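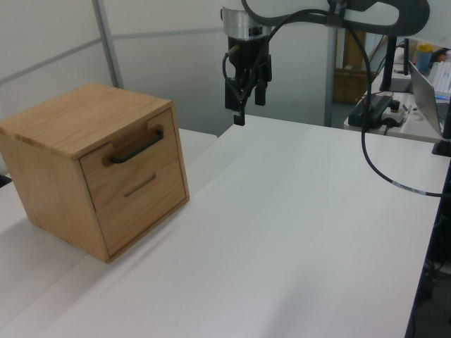 5 min read | Apr 27, 2022 | Workshop tips | by Ilze Paju

Drawer cell upkeep, the short version

Quick one, I have a cell to get back to. People keep asking what I do to keep the drawer cell running, so these are my notes. One arm, one two-finger gripper, one small wood cabinet on a white table, opening and closing all day. Ours is on the Hasel job at Werklow but most of it goes for any small arm on a bench.

Power first

Arm parked, e-stop in, then hands in the cell. Every time. Even for "just wiping the handle". Yes you too.

Wipe the table

Dry cloth first, then a barely damp one. No spray anywhere near the gripper. White tops show every smear and the smears end up bothering the vision side before they bother you. Run a plastic scraper along the seam where the two tabletops meet. Crumbs and wood dust pack in there and then a cabinet foot rides up on them and you lose an hour wondering why the pull is crooked.

While you're down there push on both table halves. If one moves and the other doesn't, tighten the feet before you touch any taught point. Not after. I have done it after.

Put the cabinet back where it was

Low-tack tape at two corners, pencil tick on the tape, never on the table. Pencil on a white top comes off with a melamine sponge but it takes the shine too. If the cabinet sits at an angle to the table, mark both corners on the same side or it will rotate on you without you noticing.

Ours creeps. Every pull drags it a hair toward the arm. Thin non-slip mat cut smaller than the base fixed most of that. Shelf liner works, the dollar kind. Change it when it gets shiny.

The handle

A bar handle is nice for fingers, but it takes all the abuse. Wiggle it by hand. Any play at all, pull the drawer, snug the screws from behind. Screwdriver, not the impact driver. Drop of the weak threadlocker if they keep backing out, the strong stuff you will regret.

Wipe the bar with alcohol on a rag. Skin oil makes it slippery and then somebody turns up the grip force to cover for it, and then your finger pads wear out. Keep the alcohol off the wood finish.

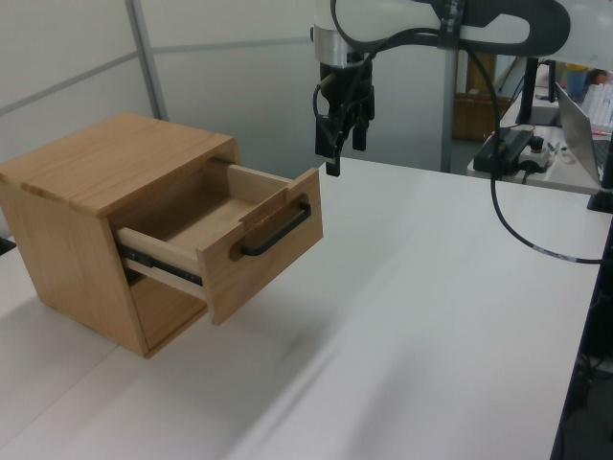 Slides next. Pull the drawer as far as it goes by hand and look down the rail. Pet hair, sawdust, the odd staple. Dry brush, then vacuum with the crevice tool. If it still feels gritty, a little dry PTFE spray on a rag and wipe it on, don't spray into the rail. No WD type oil, it grabs dust and in June when the shop is warm it turns into paste.

Check every slide screw. Heads should sit flat. One proud screw head will catch at the same spot every stroke and it looks exactly like a bad program. Ask me how I know.

Feel test: two fingers on the handle, slow pull. Should be the same effort all the way. If you feel a bump, so does the arm, and the arm has less patience.

Gripper

Fingers first. Look at the tips from the side, then straight on. Wear on one side only means you're approaching the handle off-center. Fix the approach, then swap the pads, in that order, otherwise you just wear out new pads.

Open and close it slow with nothing in it. Listen. A click at the linkage is usualy a pin wanting attention. Grit in the joints comes out with a soft paintbrush. Compressed air pushes it further in.

Then the thin wire by the gripper. Should have a loop with some slack in it, no kink, nothing rubbing on a linkage. Move the wrist through its whole range at low speed with your eyes on that wire and nothing else.

Cable strap

Hook and loop strap, not a zip tie. Zip ties bite the jacket and the cut end bites you. Snug enough the cable doesn't slide, loose enough you can turn it with a finger. Leave a wide arc between the arm and wherever it goes next. Arc too short pulls on the connector, arc too long sweeps the table and eventualy hooks the drawer.

Label both ends. Sleeve labels hold up, masking tape falls off. If the printing has rubbed faint do it over now while you still remember which one it is.

Side desk

Keep tools off the main table. Scissors, drivers, coffee, all of it stays on the other desk. Cups toward the back, please. Cup with a lid if it must live near a laptop. And leave clear space by the stop button, a hand's width all round.

Floor cables: coil, strap, push to the wall side. Walk the path once before you start up.

Start it again

Slow speed. Drawer closed by hand. 13 cycles watching, hand near the stop. Watch the cabinet corners against the tape for the first few, then watch the handle, then the cable. If nothing moved, normal speed.

Log the count. We swapped pads at 1,295 cycles last round and one of the Dow slides started dragging at 377, which was a bad slide, not a bad habit. Without the log I'd have blamed the pads.

What I keep in the box: soft brush, plastic scraper, two hand drivers, low-tack tape, spare straps, spare pads, shelf liner, alcohol, rags, pencil. The Hurkasley cell has its own box so don't borrow from mine.

Will add the bit on re-teaching the grab point when I get the time. Main thing for now, if the cabinet moved put the cabinet back, don't re-teach to where it ended up.

Filed under: bench care, drawers, grippers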